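The Ferry to Edet

The last boat to Edet left at six, and my aunt had told me twice on the phone that it would not wait. I was on the pier at twenty to. I had a bag of clothes, the papers from the bank, and a cake in a box that I had been holding level since Gimby.

She was selling the house. That was the reason for the trip. The house had been my grandfather's, and then hers, and it was supposed to be mine later on, though nobody in the family had ever put that in writing. A couple from Stolla had offered a good price in March. She took a night to think and said yes in the morning.

I was not angry when she told me. I was angry afterward, for a few weeks, and then I was mostly tired. By the time I got on the boat I only wanted to see the place and be polite.

She met me at the landing in the same green coat. She took the cake and left me the bag. We walked up the hill without talking much. The Bimel store had closed and somebody had put boards over the door. The church had a new roof.

She had already packed most of the kitchen. Supper was soup out of a can with bread, and she put hers in a cup because the bowls were wrapped. We ate standing at the counter. She said she hoped I wasn't expecting a roast.
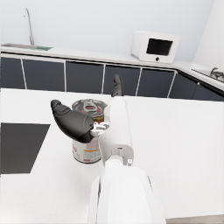
The Second Day

I woke up early and went down to the shed. My grandfather had built boats there, small ones, and the last of them was still on its blocks. He had finished one side and planked half of the other. When I was a kid I asked him every summer when it would be done, and every summer he said next year.

The wood had gone gray. I put my hand on it and a piece came off, so I didn't do that again.

My aunt came down with coffee. She said the couple wanted the shed cleared out before they moved in. There was a man on the north side who would haul the boat away for 600, or we could burn it on the beach for nothing.

"What do you want to do?" I said.

"I want it to be gone when I turn around," she said.

We spent the morning going through drawers. Most of it was screws. There was a tin with 197 written on the lid in pencil, and inside it were fish hooks, a great many of them, rusted into one lump. I never found out what the number was for. It wasn't the date and it wasn't a price. My aunt said he wrote numbers on everything. She found a 20 on the back of the shed door and a 70 on the bottom of a chair, and she didn't know what those were for either.

After lunch we sat at the table and I got out the papers. She signed where I had marked. She had a slow signature, every letter separate, and she stopped between pages to shake her hand out. When she was done she squared the pages up and pushed them across to me, and then there was nothing left to do with the afternoon.
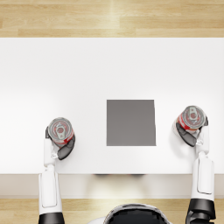

The neighbor had come in by the back door without knocking and said we were fools if we burned it. Half the men on the island had learned to plank on that boat, the neighbor said, and some of them had done it badly, and you could still see whose work was whose. My aunt said they were welcome to come and get their planks. The neighbor said maybe they would.

They did, too. Word went around before dark — it is a small island — and people walked over in ones and twos. They stood in the shed with their hands in their pockets. One man showed me a row of nails he had driven when he was twelve, all of them bent. A woman took the tiller. It had never been fitted to anything. She carried it home under her arm.

My aunt made coffee until the coffee ran out. She cut up my cake and served it on the lid of the box. She was louder than I had heard her in years, and she told a story about my grandfather and a goat that I am fairly sure was about somebody else.

When they had gone she opened the cupboard to see what was left for our own supper. It was soup again. She set the can on the table and went looking for the opener, which she had packed.
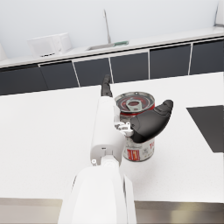 "Will you miss it?" I asked her.

"I'll miss the shed," she said. "The house was always cold."

She found the opener in a box marked TOWELS. We ate, and she washed the cups, and I dried them and wrapped them in newspaper. The boat to the mainland was at seven. She set two alarms.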